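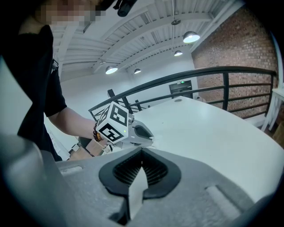 About us

Hello, and thanks for stopping by! I'm Rekha Acharya, and I started Cendberg with Flor Mosquera because we both wanted robots to be better at boring, fiddly jobs (folding, sorting, putting the lid back on things) and we both thought the quickest way to get there was to show them.

So that's our trade. We gather examples of people doing everyday tasks by hand, and research teams use them to train their learning systems. Our people work with hand-held grippers, picking things up and setting them down the way a robot would have to, and each go at a task is saved as one example. A typical order is 200 examples of a single task. It sounds like a lot until you've got into the swing of it, and then you look up and it's lunch.

We're based upstairs in an old brick building in Nidusdale, and I'm terribly fond of the place. White tables, big silver lamps, a tin-looking ceiling that makes a racket when it rains. Before that we were in one small room at Cestbridge, where you had to move a chair to open the door!

There are 10 of us now. Flor plans the tasks and writes the instructions, and she's very good at spotting when a sentence could be read two ways. Hsiu-ying Tsao looks after the grippers and goes over the markers and the finger pads before each session starts. Sharada Chacko watches the recordings back and decides what gets kept. She's strict, bless her, and a fumbled grasp only stays in if the customer has asked for fumbles (some do, they're useful for teaching recovery). Inna Zhuravel runs the training for new starters, which takes almost 24 hours spread over the first fortnight.

People often ask whether you need a technical background to join. You don't. One of our steadiest pairs of hands came from a bakery, and I used to teach piano. What we look for is patience and a willingness to do the same thing again slightly differently, with the cup turned round or the cloth in a heap.

We take on new collectors every April. If you'd like to come and have a try, or you've got a task you'd like us to record, drop me a line and I'll put the kettle on.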